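Shelves before the desk

Aug 16, 2026

We moved into the Hostberg space with 78 boxes and no plan for the walls. Elaine Trindade had a drawing, and the drawing said desk first. I put the shelves up first anyway, and I would do it in that order again.

The unit is white on a white wall, which sounded dull on paper. Some of the cubbies have arched tops and some are square, and that does enough. The desk went in front of it - white too, with drawers, so the pens and cables have somewhere to go.
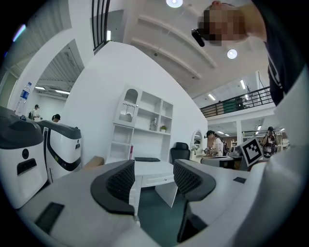
The shelf wall, with the desk and the mirror next to it.

I have kept the cubbies nearly bare so far. There is a small vase, a figurine, one potted plant and something pink in the lower left. Elaine wants files in there by December. I want them in the drawers.

The arched mirror stays where it is. The stool may move. We still have five boxes marked "misc" and I'm opening those next week.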